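The Divow Tables

The harbor office at Ekutport kept its tide tables in a steel cabinet on the second floor. Wanda Alcantara had the key. She had been hired in March to reconcile the printed predictions with the gauge readings, a job that had been vacant long enough for the chair to be given to another department.

The discrepancy was in the Divow gauge. On most days it agreed with the tables to within a hand's width. On certain nights it read 4 centimeters high, held that value for the length of slack water, and came back down. The error was always 4. She plotted it against wind, barometric pressure and river discharge. None of the plots showed anything.

Ansel Ambrose had done the job before her. His notes ran to 386 pages, numbered by hand, with corrections in green ink. Page 233 was a list of dates and nothing else. She checked the dates against the gauge record and they matched the high nights, all of them, including several that fell after his retirement.

She took the page to Igor Olszewski, who maintained the instruments.

"Float gauge," he said. "Stilling well, float, counterweight, wire. If the wire slips a groove on the pulley you get a step."

"It steps back."

"Then it slips back."

"At slack water, on dates he wrote down beforehand?"

Igor looked at the page for some time. He said he would pull the pulley and measure it on the bench. 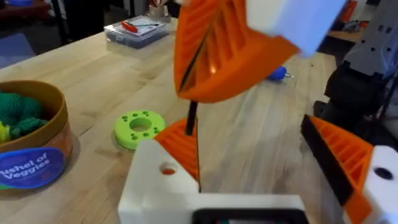 Butcher-block tabletop, maple grain.

The pulley was within tolerance. So were the float and the counterweight. The wire was 2 millimeters longer than the drawing called for, and Igor entered this on the inspection sheet and put everything back. On the next listed night they went down to the well together with a lamp and a steel tape.

The water came up to the predicted mark and stopped. Wanda read the tape and wrote down the figure. Then it rose again – smoothly, with no ripple – and she read the tape a second time. Igor put his ear against the wall of the well. Outside, the harbor was at its predicted level. She went up the ladder to check the staff on the quay and came back down to make sure of the tape.

"It's only in here," she said.

"The inlet's open. It can't be only in here."

"No."

They waited until it dropped. The lamp needed oil by then. Igor asked how she wanted it logged, and she said as observed, with the time, to the nearest minute.

Ansel Ambrose lived in Grinar, up the coast, and did not answer letters. She sent him a copy of the reading anyway. The envelope came back within the week with her sheet inside it. He had corrected the time by one minute, in green, and added a date at the bottom.

She opened the cabinet and wrote the date on page 233, under the others.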